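We use cookies to keep this site working. Accept | Settings

Tasness Technical College - Introductory Electronics Assembly
Handout 3: Preparing the Work Surface
Posted September, by Periklis Vasilakis

Students are expected to set out the bench before any board leaves storage. A tray with a raised rim is placed at the center of the table and lined with a sheet of plain white paper. Small parts show up clearly on paper, and the rim stops them from rolling away.

Boards and wires may share the tray, but they should not overlap. Stranded wire is to be checked for frayed ends before use - a single loose strand can bridge two pads. Wires that have curled together are separated by hand and never pulled apart by the tips.

Storage trays belong at the sides of the table, within reach of the work. Each group receives 5 lengths of wire and one board, to be signed for at the Berge Room counter. Paper liners are replaced at the end of every session. Chapter 7 of the course reader covers board markings and should be read before Monday. 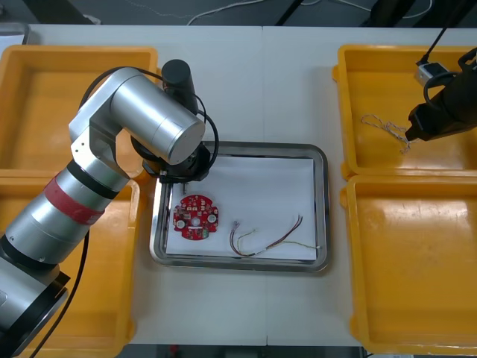
Stelios Koutsoukos: Could the handout also state whether trimmed wire ends go into the metal bin or stay on the liner until the session is over? My group was told both.

Contact the department office | Back to top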